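Surgeons Remove Giant Ovarian Cyst From Woman Who Thought She Had a Hernia

By Keerthana Kartha

Thu 6 January

A 41-year-old woman is recovering at home after surgeons in Lekville removed an ovarian cyst that weighed more than most newborn babies, according to a case summary released by the hospital.

The woman, who asked not to be named, had been told two years earlier that the swelling in her abdomen was probably a hernia. She had no pain at the time and did not go back for a follow-up visit. By last fall she could not bend to tie her shoes and was sleeping in a chair, the summary said.

The cyst and its contents weighed 3704 grams, a little over eight pounds. It was removed in December at Menon Women's Hospital by a team led by Dr. Prakash Venkataraman, a gynecologic surgeon. The operation took just under three hours.

Ovarian cysts are sacs filled with fluid that form on or inside an ovary. Most are small, cause no symptoms and go away without treatment within a few menstrual cycles. A cyst is usually described as large when it is more than 10 centimeters (4 inches) across, and growths that fill the abdomen are now uncommon in places where ultrasound is easy to get.

"The size makes people curious, but size by itself doesn't tell you what kind of growth it is," Venkataraman said. "The main question before surgery was whether it was benign. The second was how to get it out without spilling it."

The growth was a mucinous cystadenoma, a benign tumor that arises from the surface cells of the ovary and produces a thick, gel-like fluid. Tumors of this type account for many of the very large ovarian masses described in medical journals. They can keep growing for years. The abdomen stretches to make room for them, and patients often put the change down to weight gain.

In this case the woman's weight had stayed nearly the same while her waist size went up, a pattern that her new primary care doctor, Dr. Indira Suvarna, noticed at a routine visit. Her arms and face had become thinner. Suvarna pressed on the abdomen and found it firm and evenly rounded from the pubic bone to just below the ribs. When the patient coughed, there was no bulge of the kind a hernia would be expected to produce.

"The abdomen was dull when I tapped on it, all the way up the middle, and it sounded hollow at the sides," Suvarna said. "With free fluid you generally find the opposite when the patient is lying down. I sent her for an ultrasound that afternoon."

The ultrasound showed a single mass with several thin internal walls. A CT scan then confirmed that it came from the left ovary and was pressing on the bladder and the left ureter, the tube that carries urine from the kidney. The left kidney was mildly swollen as a result. There was no sign of enlarged lymph nodes or of fluid elsewhere in the abdomen.

Blood was drawn for tumor markers, including CA-125, a protein that is raised in many women with ovarian cancer. Her level was slightly above normal. Doctors interpreted that result with caution. CA-125 can also be raised by endometriosis, fibroids, pregnancy and menstruation, and it can be normal in some women who do have cancer, particularly in the early stages.

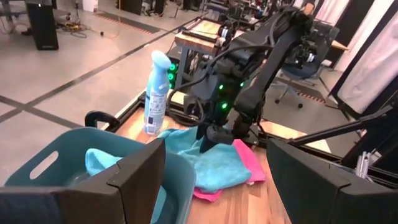

Surgeons had two main options. One was to drain the cyst through a small opening and then take out the collapsed sac, which leaves a shorter scar and usually means a quicker recovery. The other was to make a long vertical incision and lift the mass out whole. The team chose the second. If a mucinous tumor does contain cancer cells, a leak can spread them to the lining of the abdomen, and even benign mucin can be difficult to wash out fully.

The team also planned for changes in blood pressure. A large mass can press on the inferior vena cava, the vein that returns blood from the lower body to the heart. Lying flat makes the pressure worse, and lifting the mass away can cause blood to pool in the vessels of the abdomen. The anesthesiologist, Dr. Annelore Kröger, kept the patient tilted to her left until the incision was made and asked the surgeons to raise the mass slowly.

Her blood pressure dropped briefly when the cyst came free and returned to its starting level within a few minutes, the summary said. Blood loss was measured at 1000 milliliters. The patient was given fluids and did not need a transfusion.

A pathologist examined part of the cyst wall while the patient was still in the operating room. That test, called a frozen section, gives an answer quickly but samples only a small amount of tissue, and it is less reliable in mucinous tumors because benign, borderline and cancerous areas can exist side by side in the same growth. The frozen section was read as benign. The left ovary and fallopian tube, which could not be separated from the mass, were removed with it. The right ovary looked normal and was left in place. So was the uterus.

The surgeons also inspected the appendix. Some mucinous tumors found on the ovary in fact begin in the appendix and spread from there. The patient's appendix appeared normal and was not removed.

The final pathology report, based on many more samples from the wall, found no borderline or cancerous changes.

The woman was walking the day after the operation and went home on the fifth day. Her kidney swelling had cleared on an ultrasound done before she was discharged. She has been told not to lift anything heavy for six weeks and will have another scan in the spring. Mucinous cystadenomas rarely come back after the whole growth is removed, although recurrences have been reported, mostly after operations in which the cyst was opened or only partly cut away.

In a statement passed on by the hospital, the woman said she had stopped mentioning the swelling to other people. "I was buying bigger pants and thought that was my age," she said. "I didn't feel sick. I felt full, all the time, even when I hadn't eaten."

Feeling full early in a meal is one of several symptoms that doctors say should be checked when it lasts more than a few weeks. Others are bloating that does not come and go, pelvic or lower back pain, and a need to urinate more often than usual. The symptoms are common and most often have a less serious cause. They do not separate a benign mass from a cancerous one, and imaging is generally the next step.

Keerthana Amin, a nurse who runs the hospital's pelvic mass clinic, said patients were often sent to her only after their diet or digestion had been looked into. "They've tried cutting out milk, they've tried cutting out bread," she said. "A pelvic exam and an ultrasound would have answered it sooner."

Routine screening for ovarian cysts or ovarian cancer is not recommended for women who have no symptoms and no known high risk. Large trials of screening with ultrasound and CA-125 have not shown that it lowers deaths from ovarian cancer, and false alarms can lead to unneeded surgery. Women with a strong family history of ovarian or breast cancer are advised to discuss genetic counseling with their doctor.

Small, simple cysts in women who have not gone through menopause are usually just watched. A second ultrasound after several weeks shows whether the cyst has shrunk. Surgery is considered when a cyst keeps growing, has solid areas or thick walls, causes symptoms, or twists on its stalk and cuts off the blood supply to the ovary. Twisting, known as torsion, causes sudden severe pain on one side, often with vomiting, and is treated as an emergency. Very large cysts may be less likely to twist — they have little room to move — but they can still bleed or rupture.

Venkataraman said the patient had given permission for her scans to be used in teaching. The team is preparing a full report of the case, including the anesthesia record, and plans to submit it to a medical journal later this year.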